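Back to the office, two days a week

2023-10-01

I went back to working in an office in August. Before that I had been at my kitchen table for a long time, and I had the routine down. Coffee at the same hour, laundry at lunch, radio on low. The company I do bookkeeping for, Lamptey, took a lease on a floor out past the Gramach exit and asked everyone to come in two days a week. I said fine and bought a lunch bag.

The drive was the first thing to sort out. The highway is shorter on the map but it backs up where the Skilport trucks merge, so I take the old county road. It has two lights and a school zone. If I leave before seven I'm parked in half an hour. If I leave ten minutes later it takes closer to fifty, and I still don't understand the math on that.

Parking costs $10 a day unless you get the monthly pass, and the monthly pass has a waiting list. I'm number 236 on it. Kofi Wumbei, who started the same week I did, is number 2. He filled out the form in the lobby on his first morning and I did mine at home that night, so either a lot happened that afternoon or the numbers don't mean anything. I've emailed to ask. No reply so far.

The noise took longer to get used to than the drive. I had forgotten that other people eat apples. Phone calls carry, too, and in an open floor plan you end up knowing when someone's dentist appointment is. I tried earplugs and they made my own chewing sound like gravel. Now I do the careful work, reconciling accounts mostly, on my home days, and save the email and filing for the office.
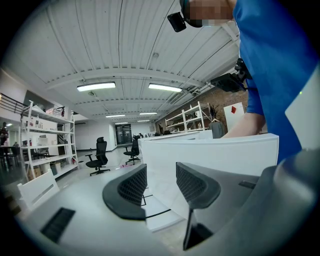 The big open office, white ceiling and all.

Lunch is the part I like. There's a counter place called Zornora a short walk away that does a lentil soup and a half sandwich, and they don't rush you. I go once a week and bring leftovers the other day. At home I mostly ate standing up at the sink, so this is an improvement. I've also started walking the long way back, past the tire shop and the little park with the broken drinking fountain.

Clothes were a small expense. I kept two pairs of decent pants from my last office job and only one still fit. I bought another pair and resoled my brown shoes — the cobbler wanted three days and took nine.

My sister asked if I'd go back to full time at home if they let me. I don't think so. I'd keep one day in and drop the other, probably the second one, when I'm tired and the road is worse. But they haven't asked, and the soup is good.

I still need to find a better lunch bag. The zipper on this one is already going.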